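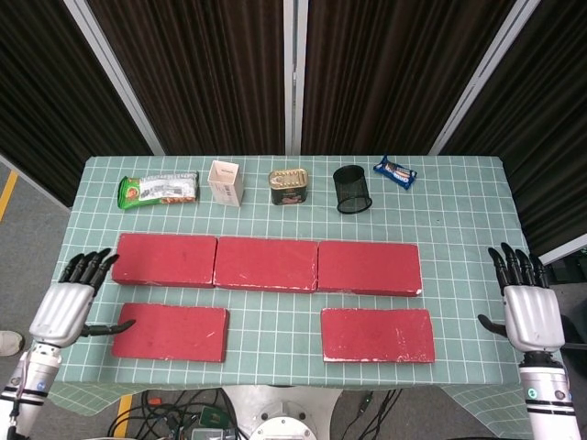

Gruvik zeigt Evura: Zweihändig vormachen statt programmieren

Mittwoch, von Leonor Pacheco
Kategorie: Neues aus der Robotik

Ich freue mich riesig, dass wir endlich darüber reden dürfen: Evura, unser System zum Vormachen und Fernsteuern von zweihändigen Robotern, geht im März an die ersten Kunden! Wer damit arbeitet, steuert beide Roboterhände aus der Ferne und führt eine Aufgabe so oft vor, bis genug Material zum Lernen da ist. Code schreiben muss dabei niemand.

Angefangen haben wir mit Sachen, die man auf jedem Tisch findet — rote Klötze, ein Stifthalter aus schwarzem Metallgeflecht, eine Fleischkonserve, ein Schokoriegel. Klingt harmlos, aber so ein Klotz mit abgestoßenen Kanten will erst mal sauber gegriffen werden (ich habe am ersten Vormittag kaum einen dahin bekommen, wo er hinsollte).

Inzwischen haben wir 3759 Vorführungen gesammelt. Für eine neue Aufgabe planen wir 300 ein, bei einfachen Griffen reichen uns 100. Unser Partner Trumier rechnet daraus die Bewegungsmodelle und schickt sie uns zum Testen zurück.

Das kleinere Paket heißt Pan und ist für Hochschulen und Werkstätten gedacht, die nur mit einem Arm arbeiten. Termine zum Ausprobieren vergebe ich ab sofort — einfach melden, gern auch mit einer eigenen Aufgabe im Gepäck!

Pressekontakt: Leonor Pacheco, Gruvik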